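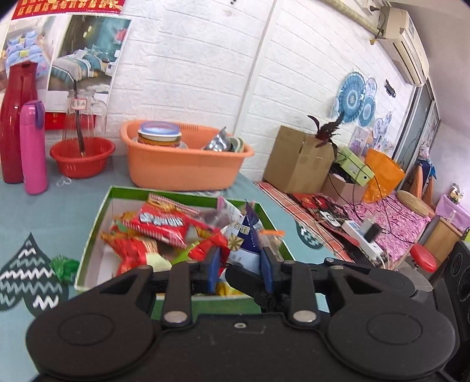 When I moved to Eruscombe, my neighbor Colleen Hawthorne asked me what I missed from home. She expected me to say my mother, or the weather. I said the snacks. She laughed, but I was serious, and I have thought about this question many times after.

In my childhood we had one small shop at the end of the street, and the owner gave me credit up to 20 coins. With this I could buy a bag of fried peas and one sour candy with a paper so sticky that you had to eat a little of the paper too. I can't remember what I learned in school that year, but I remember the sound of that bag.

In my first winter here I walked through the supermarket like a person in a museum. Everything was new and I didn't trust any of it. A taste that I didn't grow up with needs several meetings. Salted licorice I disliked for almost a year, and then one evening in February I finished a box of it while reading and noticed only when my fingers touched the bottom.

My colleague Khanyisile Mathebula has a rule about travel. She doesn't buy magnets or cups, she buys whatever the children buy after school. She says the price must be low and the colors must be loud. From her last trip she brought a suitcase that weighed more than when she left, and we tried everything in the lunch break with a pot of black tea. Some were wonderful – a thin cracker with seaweed, I would eat it every day. One was a jelly with a taste like soap, and Lwazi Chauke ate four of them to prove something to us.

What I like is that you can't always read the package. At home I read the sugar, the salt, the calories, and I put the thing back on the shelf. With a language I don't know, I have only the color and the shape, and I must decide like a child decides. I have opened a sweet thing thinking it was salty, and once a soup powder thinking it was a drink. I drank it anyway.

I started to keep the wrappers flat in an old notebook. I write the date, who gave it to me and one sentence about the taste. There are 37 in it now. The first page says only "too much ginger, ask Visitación for more," so you can see my opinion was not very stable.

My mother sends a box at New Year. The fried peas always arrive broken, and I eat them with a spoon.

If you have a snack from your childhood that I should try, please write it in the comments, also if it is a strange one. Especially the sour ones.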